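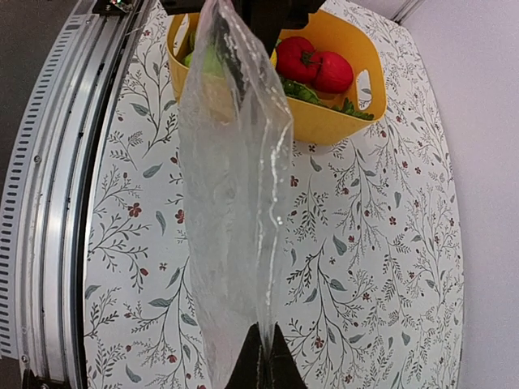
A clear plastic bag, held top and bottom.

Home | Study Evenings | Handouts | Readings | Contact

Ruth and Naomi on the Road: notes for the second evening
Prepared by Grethe Hauksdóttir for the Nuttall study group

Welcome back, everyone, and a special welcome to those of you who have come over from Mostby in the cold! Last time we read the whole book of Ruth aloud in one sitting (all four chapters, and we still had time for tea), so tonight we slow right down and stay in chapter one. Please have it open in front of you, in whichever translation you like best.

The story begins with a famine. Elimelech takes his wife Naomi and their two sons out of Bethlehem, a town whose name means "house of bread", and they go to live in Moab. I do want you to notice how quickly the writer moves here. In five verses we have a move abroad, three deaths and two weddings, and by the end of them Naomi is left with her two daughters-in-law, Orpah and Ruth. Ten years go by in half a sentence. Then, when the women set out on the road, everything slows and we get conversation at last.

Naomi hears that the Lord has given his people food again, and she starts for home. Look at verse 8, where she prays that the Lord will deal kindly with the two young women. The Hebrew word behind "kindly" is hesed, and you will meet it again in chapters two and three, so do put a ring round it. Some Bibles have "steadfast love", some have "loyalty", and the older ones often say "mercy" or "lovingkindness". I have never found one English word that carries the lot.

I would ask you to be gentle with Orpah. She weeps, she kisses Naomi, and she does what she has been told to do, twice. The writer has no word of blame for her, and I think preachers have sometimes been harder on her than the Bible is.

Then Ruth speaks (verses 16 and 17). "Your people shall be my people, and your God my God." We hear these words at weddings so often that we forget they were said by one widow to another, on a road, with no home promised at the end of it. Naomi doesn't answer. She simply stops arguing, and the two of them walk on.

At the gate of Bethlehem Naomi asks to be called Mara, "bitter". She says she went away full and has come back empty, with Ruth standing right beside her! Keep that in mind for the barley field next time.

For talking over in pairs:
Has anyone ever stayed with you when you told them to go?
Is Naomi's complaint against God a kind of prayer? Psalm 88 may help.
Why might the writer mention the barley harvest in the very last verse?

Before we meet again, please read chapter two and Leviticus 19, verses 9 and 10.

Comments

Védís Fogh: Thank you Grethe, I had never given Orpah a second thought. We talked about her all the way back to Ziltstead.

Margin_reader: Is Mara the same word as the bitter water in Exodus 15?

Grethe Hauksdóttir: Yes, the same root, and well spotted! Bring it up next time, please.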